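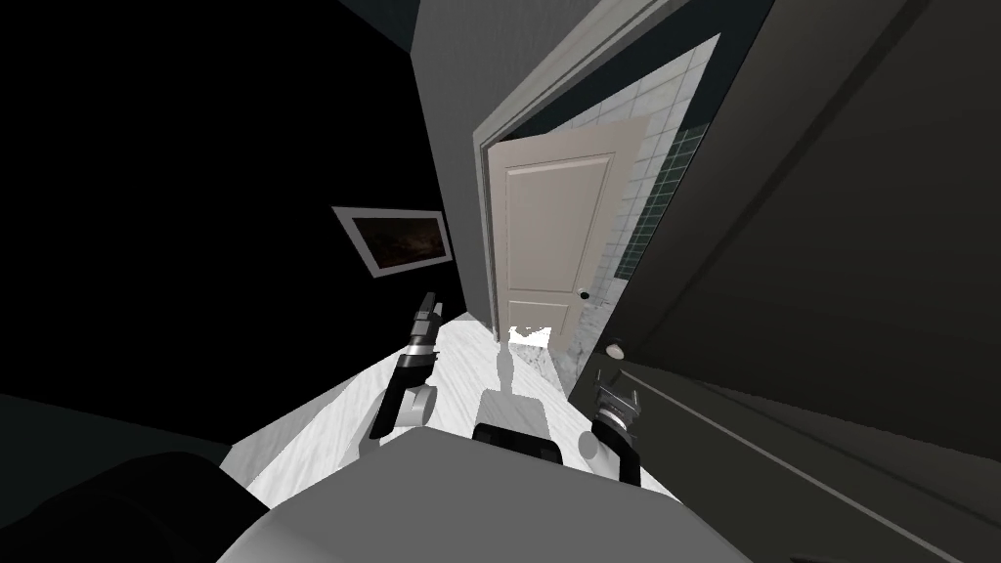 Faizal Purba asks how anyone gets lost on a lake with one island in it. Fair question, Faizal. You paddle with your map folded to the wrong side, is how.

Day 2 of Gumberg Lake, for those just joining. 11 miles planned. The map will tell you the portage at the north end is 174 rods. The map has never carried a canoe.

Suryani had the canoe, I had both packs and all the opinions. We swapped at the halfway log. I would like my opinions back, they were lighter.
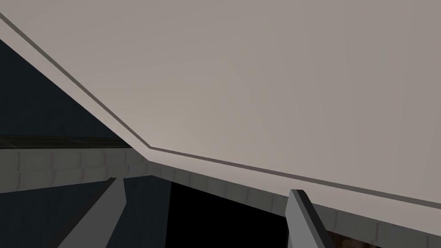
Past the log the trail goes to mud, the kind that keeps a shoe. It kept mine for a while. Suryani waited with the canoe on her head and said nothing, very loudly.

Put in on the far side at suppertime. Headwind, naturally. It had been a tailwind all morning, while we were going the other way looking for the island.

Camp was the site with the slanted tent pad. We both slept in the downhill corner – cozy, if you like knees.

Sulastri Tarigan wants to know if we'd do it again. Already put in for the permit in March. Same route, other side of the map.

Day 3 tomorrow, once I find the stove. It's in one of the packs. I carried both, so you'd think I'd know.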